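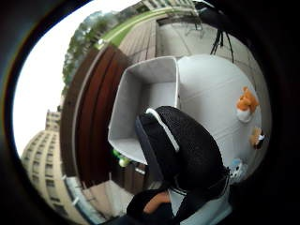

Mesh laundry bags are washed far less often than the things we put inside them, and after a year or so most of them smell of old detergent. I wash mine by hand, two times a year, once in July and once in the winter before the holidays. The method is the same for sports bags, shoe bags and the small net bags for fruit, if they are made from synthetic mesh. A black bag with white piping, like mine, needs a little more care than a bag in one colour, as the dark mesh can give its dye to the white edge. You also need a place for the bags when they are finished, and a soft open box in light grey fabric does this well.

What you need

A basin or a clean sink
Mild liquid soap, without bleach and without softener
An old toothbrush with soft hairs
Two towels, one of them white
A measuring jug

Step 1. Empty the bag and turn it inside out. Shake it over the bath or out of the window. Sand and fluff stay in the corners, and if you wet them they become a paste which is difficult to remove.

Step 2. Test the colour. Wet one corner of the white towel, put a drop of soap on it and press it on the dark mesh for one minute. If the towel takes colour, use only cold water for everything that follows, and do not leave the bag to soak. If it stays white, you can use lukewarm water.

Step 3. Mix the soap. I take 1000 ml of water and one small spoon of soap for each bag. More soap does not clean better, it only means more rinsing. I used Foltum for many years, now I use whatever the shop in Narkau has on the shelf.

Step 4. Soak for 19 minutes. This strange number comes from my kitchen timer, which loses its last minute, and I have kept it. Move the bag with your hand two or three times. Do not rub mesh against mesh, it makes small hairs on the surface and they catch on everything afterwards.

Step 5. Clean the piping and the strap with the toothbrush. Work along the edge, in short movements, and always in the same direction. Where there is stitching, press the brush and lift it – do not pull it across, or you may open a thread.

Step 6. Rinse until the water is clear. For me this is usually three changes of water. Squeeze the bag between your hands but do not twist it. A twisted zip may never run straight again.

Step 7. Roll the bag in the dry towel, press, and unroll. Hang it by the strap in the shade. In winter I hang mine on the door of the bathroom and leave it there overnight.

If the bag still smells

Repeat step 4 with two spoons of white vinegar in place of the soap, never together with any product that contains bleach. Then rinse again.

Putting away

Wait until the seams are fully dry, they need longer than the mesh. Fold the bag once and stand it upright in the box. I leave the box without a lid, so the air can move.

Small repairs are better done now, before the bag is full again. For a loose seam I use ordinary polyester thread and a thin needle, and I go back over the last two stitches before I cut.

Melahat Akbulut
Last changed 22nd December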